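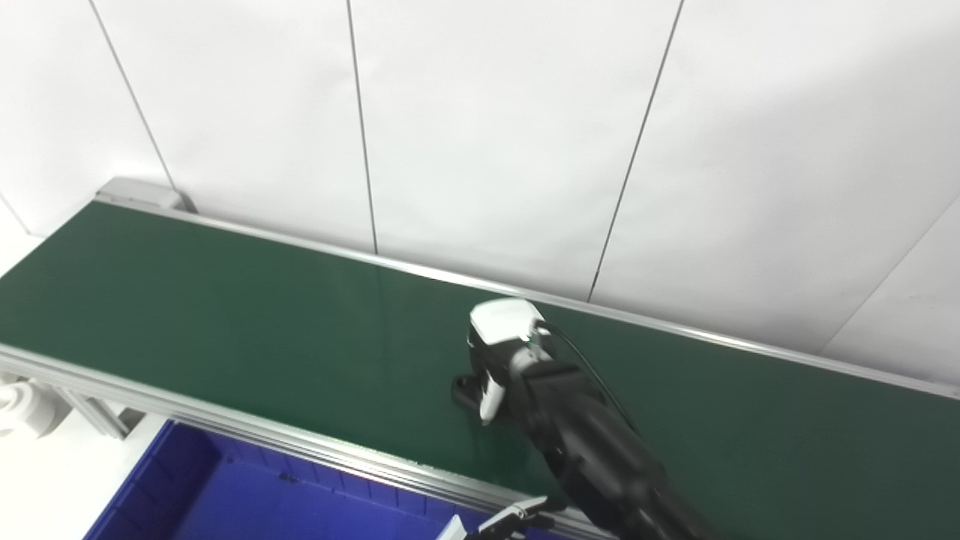

Picking on the Line

By the time Gebhard Kuster gets to work, the test cell at Stestell is already warm from the controllers. He turns on the lights, checks the air line he no longer needs but hasn't taken out, and wipes down the conveyor with a damp cloth. Dust on a green belt changes how much a part slides when a fingertip touches it, and for the past two months sliding has been most of what he thinks about.

Stestell packs replacement parts for vending machines. The parts come from its largest customer, Vendside, and they are an awkward lot: coin chutes, springs, door latches, short lengths of moulded trim, rubber feet in bags of eight. People have always sorted them by hand, off a belt and into bins. The company wants to know if a pair of robot arms can take over the slowest part of that work, and which grippers to buy if they can.

The trial began in June with two candidates. One is a parallel gripper from Bachmann with stiff black fingers. The other, from Grereo, is a similar width when closed but takes interchangeable tips, and Kuster has run it mostly with a soft pad. Both were bought outright. Stestell had been offered loan units, but Kuster wanted to be able to scratch them.

The method is simple. Parts are placed on the belt, the arm picks them up, and they go into a plastic bin in front of the conveyor. A pick counts if the part lands in the bin on the first attempt. If the arm knocks the part, drops it, or has to be told to try again, it doesn't count. The target was 3000 attempts for each gripper, with the same mix of parts, and the belt stopped for the first half of them.

Kuster logged the Bachmann first. It was strong on anything with a clear edge. Latches and chutes gave it no trouble, and it held its grip through the turn toward the bin even when the arm was set to move faster than he would allow in production. Flat trim was another matter. The fingers have to get down nearly to the belt to close on it, and if the height is out by a small amount they either miss or press into the surface. He has replaced one belt already.

"The gripper was doing what I told it to do," he says. "I was telling it the wrong height. The belt sags a bit in the middle and I had treated it as flat."

He fixed that by measuring the belt at points along its length and giving the controller a correction for each. It took most of a week. Flat trim went from the worst item on the list to somewhere in the middle.

The Grereo with the soft pad did better on the trim from the beginning, because the pad gives a little before anything else does. It was also better with bagged parts, which shift when squeezed. Springs were its weak point. They rolled out from under the pad, and sometimes they caught on it and stayed there after the gripper opened. Pads wear, too. Kuster changes them when the surface starts to look polished, and he keeps the old ones in a jar with the dates written on tape.

Reto Rüegg looks after the software side and was less interested in the fingers than in the cameras. His view is that half of the failed picks in the first weeks were seeing problems. Clear plastic bags disappear on a shiny belt under bright light, and a reflection in the wrong place can look like the edge of a part. He tried turning down the overhead lamps, then moving them, and ended up with a diffuser made from a sheet of drafting film. The failures with bags dropped enough that the earlier runs had to be thrown out and done over.

Cables have been a smaller annoyance. A cable at the wrist needs enough slack for the full range of movement, and too much slack will snag. Rüegg has written a check that refuses any path where the wrist turns too far in one direction. It makes some moves longer. He would take a slower cycle over another afternoon replacing connectors.

The moving-belt runs are still going. When this was written on 18 August 2020, the Grereo stood at 1868 attempts and the Bachmann was finished. Kuster won't give a success rate until both are complete, though he will say that neither gripper handles every part on the list, and that the springs may stay with the people who sort them now.

He has asked for another set of fingers for the Bachmann, narrower at the ends, and is waiting on a quote.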